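Posted in Travel Kit, April
By the Slow Lane desk

I have now spent 5 nights with the Maltiston roof bag, which promises 800 litres of "effortless stowage" for the sort of holiday where you drive a long way in order to cook your own tea somewhere else. We took it to Clandale and back by way of Ulwood, on a car with no roof bars, through the full range of British spring weather.

First, fitting. The leaflet says the bag can be put on by one person. I would like to meet this person and see how long their arms are. The straps go over the roof, through the open doors and back up again, so that anyone sitting inside has a buckle at ear height and a slight feeling of being gift-wrapped. It took 2 of us most of a morning. By the return leg we had it down to the length of a pot of tea.

Once on, it stays on. At 60 on the dual carriageway the loose strap ends hummed a low, steady note, which stopped when I tucked them under the bag and started again, higher, somewhere past the Clandale turning. The bag itself barely shifted. I had expected to be watching it in the mirror like a guilty man and had forgotten about it by the first services.

What you can get in is another matter. It swallowed bedding, boots, waterproofs and a folding table. Pots and crockery it does not like at all, as anything with an edge pushes against the cloth and turns the whole thing into a bag of elbows. If you're self-catering, check what the place has before you load up. Most cottages and flats have far more in the cupboards than the listing lets on.
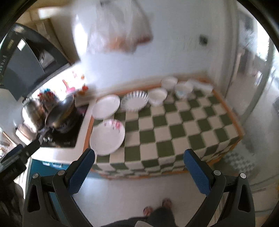

White plates, plain, striped and floral, on the checked tiles.

So the kitchen crate stayed in the boot on the way out, unopened for the entire trip, and came home the same way. I mention this for the benefit of anyone else who travels with their own colander.

Now, rain. The Maltiston is sold as "weather ready", a phrase that could mean almost anything. It rained hard from Ulwood to the coast. The main body kept everything dry, including a duvet I'd packed right at the top as a sort of dare. The zip is less good. There's a flap over it that fastens with a strip of hook and loop, and at the front corner the strip gives up early, so one boot arrived with a small puddle in it.
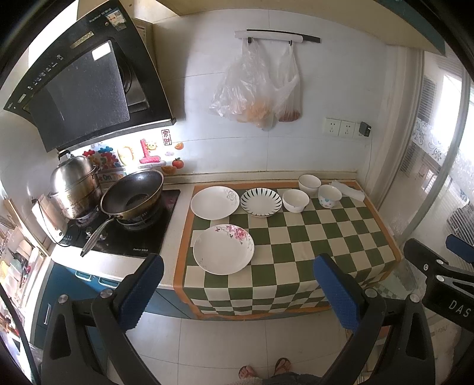 I tried the Hung carrier last year on much the same route and the comparison is a fair one. The Hung has a better zip and a proper stiff base, and it comes with its own mat to save your paintwork. It's also smaller, costs a good deal more, and folds down to the size of a sheep. The Maltiston rolls up and goes under a bed, which in our house settled it.

Niggles: the storage sack has been made slightly too small for the bag, as is traditional. The carry handle is on the wrong end. The black dye came off on my hands, then on the steering wheel, then on a sandwich.

Worth it if you go away a few times a year and haven't got roof bars. Park nose away from the wind when unloading, and buy a mat.

Score: 4 out of 5

We use cookies to remember your settings and see which pages get read. Accept all | Manage choices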